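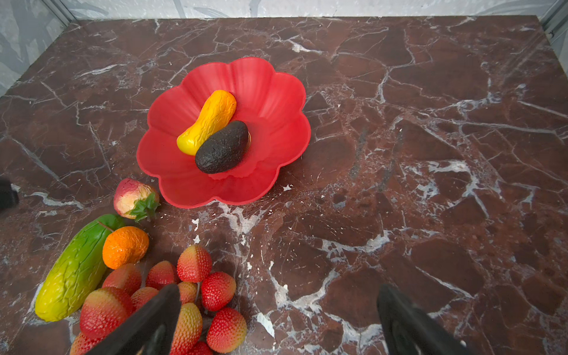

639 episodios. Escribo esto a las once de la noche, con la muñeca hecha polvo y un café que ya no hace efecto, así que perdonad el desorden. Apunto lo de este mes antes de que se me olvide, que el diario de abril lo dejé a medias y luego no había quien entendiera mis notas.

Para quien llegue ahora: estoy grabando demostraciones para Skarkport, que es el nombre que le pusimos a la política que tiene que meter fruta en un recipiente rojo. Fruta de mentira, claro. Yo llevo el brazo, se graba todo (cámara de muñeca, articulaciones, apertura de la pinza) y con eso entrena Kaushik, nuestro servidor. Sí, el servidor tiene nombre. No, no se lo puse yo.

Objetivo de la ronda: 200 episodios buenos de una sola tarea. Buenos quiere decir sin cortes, sin que yo dude tres segundos en el aire, sin soltar la pieza desde arriba como quien tira la basura. Llevo 131. Lo demás hasta los 639 es de otras tareas y de rondas viejas, y una parte no sé ni si se puede salvar.

Lo que más me cuesta es colocar las cosas. Suena a tontería. Pero si lo dejas a la mano, la mano siempre hace lo mismo: el recipiente arriba a la derecha, lo pequeño amontonado en la esquina, y hala, a grabar. En la primera ronda me pasó, y el modelo aprendió a ir a un sitio de la mesa. A un sitio, no a una fruta. Le cambié la posición y se iba tan contento al punto de siempre a cerrar la pinza sobre el mármol.

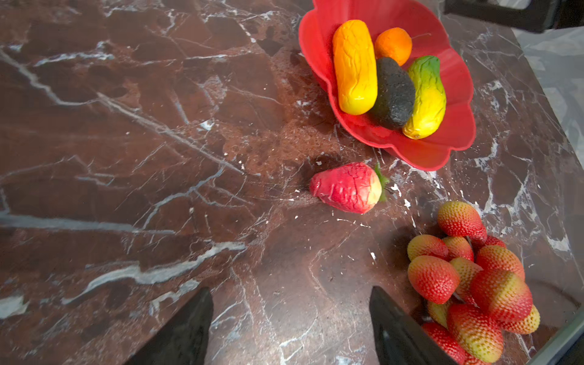 Foto: cámara de muñeca, proyecto Skarkport

Cuatro piezas dentro y la rosa todavía fuera, sobre la mesa. Esa pieza me tiene frita. Por un extremo acaba en punta, por el otro lleva unas hojitas verdes, y según cómo la pilles gira. He decidido atacarla siempre por el costado y grabar también unas cuantas tomas donde la agarro regular y corrijo. Las correcciones valen oro, eso lo aprendí tarde. Un modelo que solo ha visto agarres perfectos no sabe que hacer cuando el suyo sale torcido.

Lo del montón de piezas pequeñas es otro asunto. Están de distractor. En Cladano (la herramienta de etiquetado, que sigo odiando) las marco como "no tocar" y punto. La tentación es quitarlas y tener la mesa más limpia. Pero luego en la prueba ponemos trastos y se hunde todo, ya lo he visto. Se quedan.

Notas sueltas de estos días, tal cual las tengo en la libreta:

La mesa oscura con vetas blancas. Pensé que iba a liar a la visión, y de momento no veo problema. Tengo pendiente comparar con un mantel liso.

Empezar cada episodio con la pinza abierta. SIEMPRE. Tiré una tarde entera por no hacerlo.

No hablar mientras grabo. Si hablo, paro el brazo sin darme cuenta y luego salen esos tramos muertos que hay que recortar a mano.

La pieza oscura y la alargada amarilla, juntas, se empujan la una a la otra. Dejar hueco si se puede. Si no se puede, grabarlo igual.

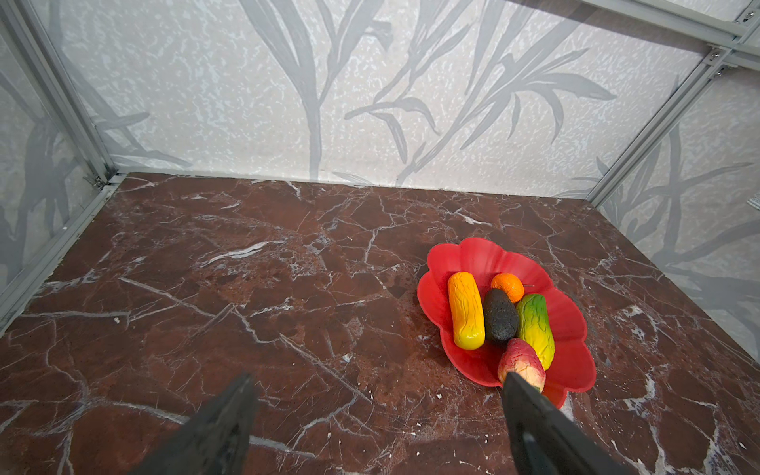 Y luego está el final del episodio, que parece lo fácil. ¿Cuándo se da por terminado? Yo cortaba al abrir la pinza. Mal. Si cortas ahí, el modelo no ve nunca la retirada, y cuando le toca hacerla se queda clavado encima de la fruta o se lleva medio recipiente de paseo. Ahora suelto, subo un poco, me aparto hacia el lado izquierdo y entonces paro. 2 segundos más por toma. Multiplicado por todas las tomas es un rato largo, ya, pero prefiero eso a repetir la ronda.

También he cambiado cómo suelto. Antes bajaba deprisa y abría de golpe. Ahora apoyo primero y abro después, sobre todo si ya hay cosas dentro y toca buscar sitio en el borde. Queda más lento en el vídeo y más feo, pero la curva de validación (con pinzas, que es una ronda a medias) tiene mejor pinta.

Esley, el script que revisa las tomas, me marca en rojo las que tienen demasiado movimiento de cámara. Le bajé el umbral porque me estaba tirando tomas perfectamente utiles. Un poco de borrón no me preocupa: en la ejecución real la cámara también se mueve, va pegada a la muñeca, qué quieres. Lo que sí descarto es cuando el borrón coincide justo con el momento del cierre.
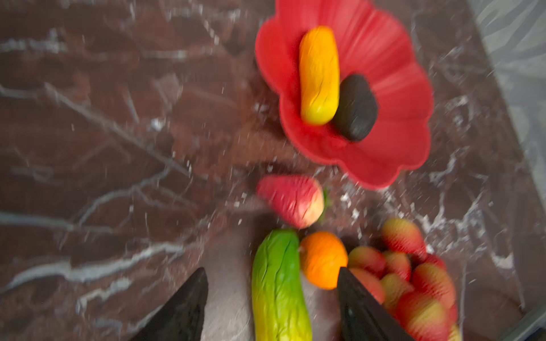 La alargada verde la tengo reservada para la siguiente tarea, dicho sea de paso. Orientarse a lo largo de la pieza antes de bajar, con los dedos uno a cada lado, y que no se lleve por delante la naranja si está pegada. He hecho pruebas sueltas y me cuesta hasta a mí, que tengo ojos. Habrá que grabarla en muchas orientaciones, y con vecinas y sin vecinas.

Dudas que tengo abiertas, por si alguien que lea esto ha pasado por lo mismo:

¿Mezcláis las rondas viejas con las nuevas o entrenáis desde cero? Yo mezclo, y no estoy nada segura.

¿Cuántas correcciones metéis por cada toma limpia? Voy a ojo.

¿Alguien ha probado a cambiar de operador a mitad de ronda? Mi forma de mover el brazo se me nota muchísimo, hasta en las gráficas.

Me quedan 69 para cerrar la ronda. Mañana temprano sigo, y si Kaushik no se cae subo los primeros resultados esta semana. Los comentarios están abiertos, contesto cuando pueda.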